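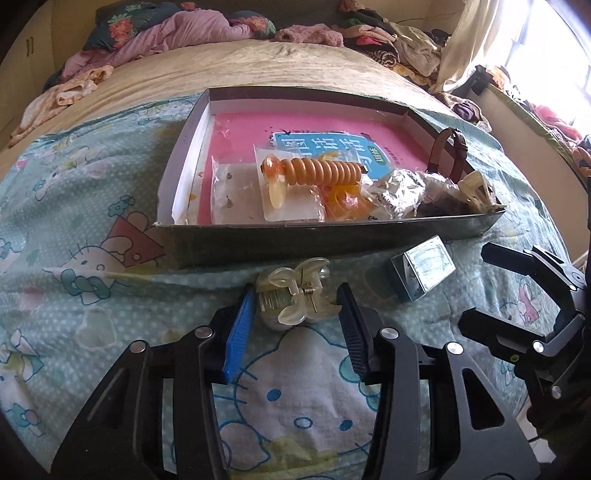

Fig. 1. Claw hair clip on a polka-dot bed sheet with cartoon cats.

What We Keep Near the Bed: Small Belongings and the Shared Bedroom
Student project report, Home and Everyday Life seminar
Ok-hee Han and Roya Farahani
Supervisor: Marjatta Juntunen

1. How we came to the topic

When we first sat down to choose a subject, we both wanted to write about grand houses, and we had even picked one out, the old Koskela boarding house, which opened in 1872 and once had 35 beds for girls who came to town to study. Then Roya's aunt told us over a very long lunch that her own mother had lived there, and that what she talked about for the rest of her life was the drawer under her bed. It was the only place in the building that was hers, and she kept her combs and her letters in it. After that lunch the grand staircase seemed a good deal less interesting to us, and we asked Ms. Juntunen if we could change our plan. She very kindly said yes.

2. What we read

The town library has the boarding house rule book and two boxes of letters home. The rule book is strict about lamps, boots and visitors, but it says very little about personal things, except that they must "not be spread upon the bed of another." We laughed at this, having both grown up sharing a room with a sister! The letters are full of requests for ribbon, hairpins, soap and thread, and one girl asks three times for the same blue comb. We never found out if it was sent.

3. Talking to people

We spoke with former boarders and with students who share rooms now at the Dondilis residence. Elīna Raudsepp, who lived at Koskela in its last years, told us that a hair clip left on your pillow meant a roommate had borrowed it and was saying thank you. Oona Räsänen lives at Dondilis today and keeps everything small in one cookie tin, "because otherwise it all walks off." Almost everyone talked about bedding without being asked. They remembered the pattern of their sheets, often a childish one brought from home, and several still had them.

4. What we think it shows

In a shared room the bed is a seat, a desk, a shelf and a place to get dressed, so it makes sense that small things gather on it. We had expected people to speak mostly about wanting more space. They spoke far more about lending and borrowing, and about who could be trusted with the good hairbrush.

5. What is left to do

Our interviews were all with women, and we would like to hear from men who shared rooms too. The second box of letters is only half read, and we hope to go back to it in May.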